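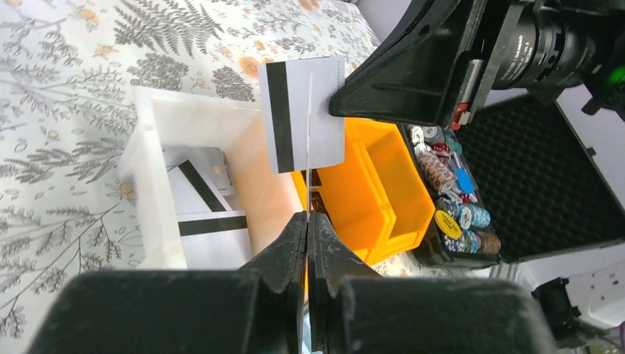

Card with the wide black stripe, held up over the white bin. Botanical cloth behind.

Home | Files | Notes | Changes | Contact

# Kuduser tabletop sorting set

Small things on a printed cloth, sorted into bins and trays. Cards mostly, some desk bits. Release 2, dated 13 July 2023. Replaces the June one, please delete that.

## What's in it

- 2763 clips, most of them short
- cards: playing-card size, rounded corners, some striped
- bins: deep plastic, white and orange. Cards go in flat if they can, they often don't
- trays: kept toward the back of the table, for the odd stuff

Cloth is the leafy one from Badcombe – ferns, leaves, little peach-orange blossoms. We keep getting asked for a plain backround. Not in this release. The plain cloth is with Herrera and comes later as its own folder.

## Labels

One line per clip in labels.csv: item, where it started, where it should end up. "Card" means any card, striped or not. The stripe goes in the notes column. If you only want striped ones, filter on that.

Desk items are messier. Anything with a point on it is "pointed", we gave up on seperating pens from blades.
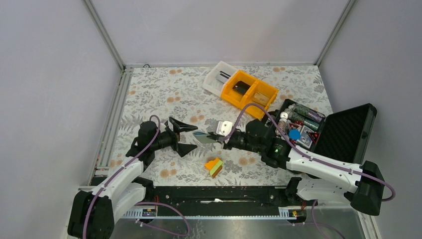

Small brackets and clips count as "hardware", even the tiny ones. Tray contents don't get a label unless the item moves during the clip. So a tray can have something in it and the row says nothing – expected, not a bug.

## Known problems

- 40 clips have the bin color wrong (white entered as orange). List in fixes.txt
- 8 have no end position, skip them
- white cards in the white bin are hard to pick out from some angles
- cloth wrinkles move between sessions, don't use the print as a ruler

## Use

Free for research and teaching. Credit Sevora and link back to this page. Corrections to Sille Grímsdóttir, with the row number please, "the one with the card" doesn't help.

Contact Sille Grímsdóttir | © Sevora | Back to top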